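The Second Arm

The letter from Surholm came on the last day we could use the money. The quotation was valid until 31/08/2024, and after this date, they wrote, the price would be "reviewed." I worked for Drasora eleven years and I never saw a price reviewed in the direction of down.

I was the person who made the equipment plan. It was one sheet with two columns, what we want and what we can have. In the first column stood a pair of arms on one rail, 3,330 for the pair with the mounting. In the second column stood one arm, 1,778, and an empty place where the other should be.

My director had written beside it with pencil: Why two?

I had no good answer in July. I had written that two arms are more flexible, and she drew a line under flexible and gave the sheet back. So on the last morning I took the early bus to Lombardi, the bakery supplier who had bought the pair in spring, and I asked if I may sit with the woman who ran their test bench. She gave me a chair and a coffee and went on with her work. I put the plan on my knees and tried to look at the bench like a person who pays for it.
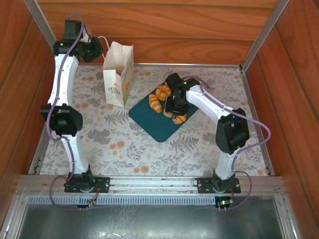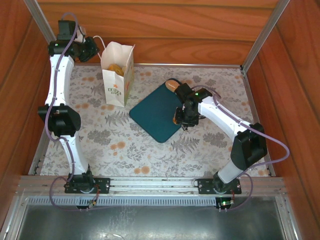
My question was still the director's question, and I wrote it again at the top of a clean page. Why two? The cheap plan had one arm and a person who stands beside it to help. I had always thought of this person as free of cost, as she was already in the building. Now I looked at the left arm, up near the paper bag, while the right one had its gripper over the dark mat where the bread was, and I thought about who would stand in that left place all day at Drasora. It would be me, or the girl from the packing room, and neither of us was in the second column.

"Do you ever use only one?" I asked.

"When one is in repair," she said. "Then I am the other one."

I wrote this down exactly.

On the bus back I made the sum again. The pair was still 3,330. But I took out the second screen, which I had put in only to look serious, and I took out the long service contract and kept the short one. There was also a small reserve under the name Carine, an old project that had ended before my time – every year we carried it forward out of politeness. It held 1,251. I sat a long time with my pencil over this line, like a person who finds a coat with money in the pocket and does not know whose coat it is.

The director was putting on her jacket when I came in. She read the new sheet standing up. Beside her old question I had written one sentence, that with one arm we must also buy half of a person, and I had put the hours next to it, 28 in each week.

"And Carine?" she said.

"Carine is finished," I said.

She looked at the word for some time. I understood then that the project had been hers. She sat down again, still in the jacket, and asked me for a pen.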